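Who Sets the Table at Dukcombe

The robot arm at Dukcombe, a residential care home with 13 residents on its ground floor, started work in July. It belongs to the breakfast kitchen and is on from six in the morning until the plates are out. Sunita Mahmoud has run that kitchen for 10 years, and she was asked what she thought before it was ordered.

"I said I didn't want to lose anybody," she says. "They told me we wouldn't, and we haven't. We had two people on the early shift and we still have two. What they do has changed."

Before, one of them stood at the counter for the whole of breakfast and the other carried. Now the arm does much of the fetching and placing. The person at the counter does the cutting, checks each plate against the diet sheet and stops the arm when something is wrong.

"The checking is the job now," Mahmoud says. "I used to do it with one eye while I was peeling something. Now I read the sheet properly. I like that part. The part I don't like is waiting for it. I could have put a banana on a plate four times over."

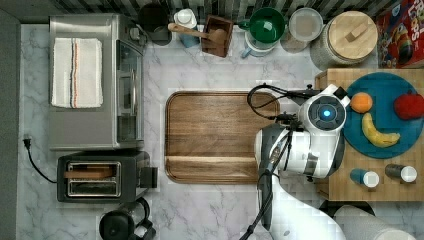 Brahim Ouazzani sees the waiting differently. He has the early shift when Mahmoud is off, and says his wrists and shoulders feel better than they did in the spring. His complaint is about the layout. Everything has to go back to its place on the counter, and if he moves a canister to wipe behind it, he has to remember where it was.

"You can't cook the way you cook at home," he says. "I leave things where I used them. I've had to stop doing that."

Both of them had two days of training. Mahmoud would have liked more, mainly on what to do when the arm halts partway through a job. For the first few weeks she called Kylie Pomare, the site manager, nearly every time.

"She'd come down and press the same button I was going to press," Mahmoud says. "I just wanted someone else there when I did it."

Pomare says the early shift was the hardest one to fill, and that she won't cut it to one person. She has put that in writing. Mahmoud keeps a copy in her locker.

Asked whether the residents mind, Mahmoud shrugs. A few came to the kitchen door to watch in the first week. Most of them want to know if there is more toast.

She has another year before she can retire and plans to stay for it. The lunch kitchen may get an arm too, and she has told Pomare she wants to be in the room when they decide where it goes.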